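Priltport Pressroom Consumables List: README

Version 4 of the shared list of inks, plates, blankets and wash products

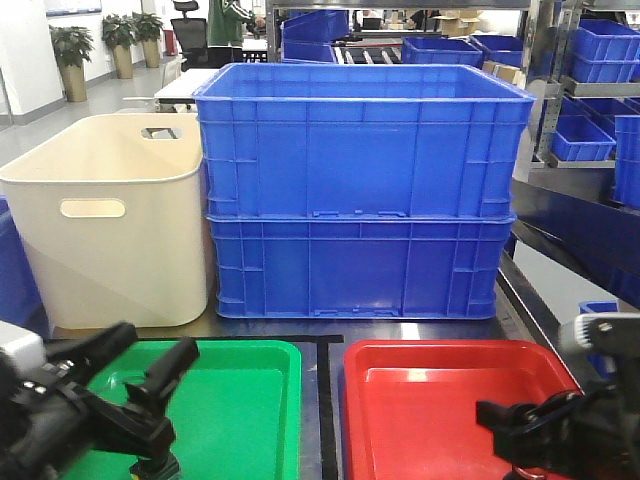 Nhyira Asante
Data maintainer, Priltport
Last updated November 23, 2025

What this is

A flat list of the consumables stocked for sheetfed offset customers, with one row per item. It replaces the three spreadsheets that the counter, the purchasing desk and the service crew used to keep apart from each other. The list has 1,425 rows and 15 columns. Prices are not in it and won't be added.

Files

items.csv is the main table.
suppliers.csv holds supplier codes and lead times.
retired.csv holds items no longer sold, kept so that old order numbers still resolve.
changes.txt is the log of edits, newest first.

All files are UTF-8, comma separated, with a header row. Text fields that contain a comma are quoted. Excel will strip the leading zeros from item_code if you double-click the file, so use the import dialog and set that column to text.

Main columns in items.csv

item_code: six digits, text, unique. Never reused.
family: ink, plate, blanket, wash, fountain, powder, roller or misc.
description: short name as printed on the pick ticket.
unit: the unit we sell in. Can differ from the unit we buy in.
pack_qty: how many units come in a supplier pack.
supplier: code that joins to suppliers.csv.
press_fit: press models the item fits, separated by semicolons. Blank means it has not been checked. Items that fit everything say ALL.
gauge: plate or blanket thickness in millimeters. Blank for other families.
shelf_days: days from date of manufacture, sealed. Blank where the supplier gives no figure.
hazard: Y or N. Y means a safety data sheet is required with every shipment.
sub_code: the item we would send in its place, if there is one.

The remaining four columns (bin, reorder_pt, entered_by, entered_on) are for warehouse use and can be ignored by anyone reading the list from outside.

Where the data came from

Most rows were carried over from Dirkumetti, the old order system, which was shut off after the export. Descriptions there were limited to 30 characters and many were cut short. Those have been retyped from supplier catalogs. Plate sizes were checked against the carton labels. Ink rows for the Gilbert line were entered by hand because the old system lumped all its colors under one code.

Known problems

78 rows have no press_fit value. Nearly all are blankets bought for customers whose presses we no longer service. Don't treat a blank as ALL.

Shelf life for the Plollow washes is the figure for unopened drums. Once a drum is opened the supplier gives a shorter period, and there is no column for that yet.

Some rollers are listed twice, once new and once recovered. This is on purpose. The recovered ones have R at the end of the description.

pack_qty for spray powder was wrong in version 3. If you built a reorder sheet from that version, pull the file again.

Using the list

Anyone at Priltport can use it, and customers can have a copy on request. Please don't pass on suppliers.csv, as the lead times in it are given to us in confidence. The list is not a substitute for the press manual. Check blanket gauge and packing against the manual before you order a full carton.

Corrections

Send the item code, the column and the value you think is right. A photo of the label helps. Fixes go into the next version and are noted in changes.txt with the initials of whoever reported them. Please don't edit a local copy and send the whole file back.

Next version

Planned for December. It will add a column for opened shelf life and split the misc family, which has grown to include tape, gloves, gum and loupes. The row limit in the counter software is 3,000, so there is room for the digital supplies if the service crew wants them in the same table.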